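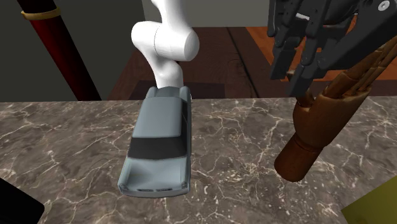 Paso 3. Graba tus primeros episodios

¡Llega la parte divertida! Si ya tienes Hanura instalado y la escena de la encimera abierta, puedes empezar a recoger demostraciones ahora mismo. En este tutorial usamos dos objetos muy distintos, el coche de juguete y la mano articulada de madera, y esa diferencia le viene de maravilla al modelo: uno es una caja con ruedas y el otro un manojo de dedos largos con una muñeca cilíndrica.

Abre el panel Grabar, escribe la instrucción en lenguaje natural («levanta la mano de madera») y pulsa Nuevo episodio. Teleopera con calma. Las pausas largas se recortan después con Sitompul, pero los tirones bruscos se quedan en los datos y el modelo los imita con un entusiasmo tremendo.

Graba 30 episodios por objeto. Con 15 ya se puede lanzar un entrenamiento de prueba, y yo lo recomiendo mucho, aunque solo sea por ver cómo se mueve aquello por primera vez.

Paso 4. Cambia la escena

Entre episodio y episodio, pulsa Barajar. Se modifican la posición de los objetos, la luz y la textura de la encimera. El mármol veteado es mi favorito para esto, con tanta línea clara cruzándose sobre el fondo (si la política aprende a no distraerse ahí, vas muy bien).

Mueve también la cámara de vez en cuando. No hace falta que la pinza se vea entera en todas las tomas: deja algunos episodios en los que un objeto tape el extremo del brazo y revisa que la segunda vista sí lo recoja.

Paso 5. Revisa y exporta

Reproduce cada episodio a doble velocidad y marca como fallido el que termine sin agarre. No lo borres, Gekska admite ejemplos negativos en una carpeta aparte.

Luego ve a Archivo > Exportar > Brolurer. Nuestro conjunto va ya por 3174 episodios y sigue creciendo, ¡así que anímate a subir los tuyos! Si la exportación se queda parada, comprueba que todos los episodios tengan instrucción escrita; uno vacío basta para bloquearla.

Actualizado: 2021-08-24

Siguiente: Paso 6. Primer entrenamiento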